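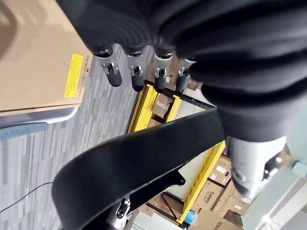 Wrist view of the hand, with the ribbed black cover across the back and the storage rack beyond the fingers.

Cabling a wrist camera without regretting it

Most guides say to zip-tie the camera lead down the forearm and call it done. I don't buy it. The ones that say so tend to show the arm parked.

What Doğukan Erdem and I do on the shared arm at Skultia takes longer.

1. Power off and let the hand hang, fingertips toward the floor. Route the lead in this pose.

2. Leave 12 cm of slack between the camera and the first tie. The Trarkport instructions ask for less. Try theirs if you like, then turn the wrist fully over and watch the plug.

3. Use 2 ties, both on rigid metal. Never tie to a soft cover, whatever the forum people tell you. It folds differently every time the wrist bends.

4. Close the hand slowly with the power still off. If the thumb brushes the lead, start over.

5. Power up and run 900 open-and-close cycles at low speed. Young-sook Baek thinks this is overkill. She also replaced two leads in December.

6. Check the view again at the end. If the fingers have shifted against the background, the bracket is creeping. Threadlocker may help, though I've seen it fail on the Nakamura bracket.

I'd still keep a spare lead in the drawer.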